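26 October 2018, disassembly cell

Tarık asked if the search motion can be shorter. Today I compare two settings on the Dell tower, case on its side, drive in its blue carrier.

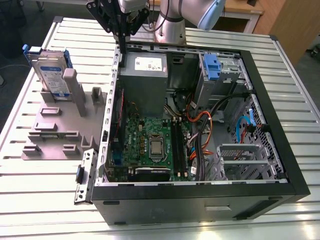
Spiral search stays at 25 N limit. With the old step size I had 14 good insertions out of 26, and most failures were tilt, so I changed only the approach angle and kept everything else.

Second setting uses the wrist camera to correct the angle before contact. Fixture plate position must be taught again each time the table is moved.
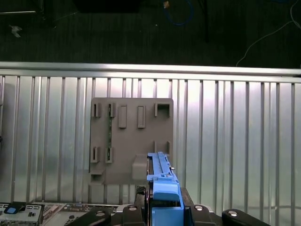 ## To do

- Send logs to Gunnlaugur
- Repeat with 400 ms pause before release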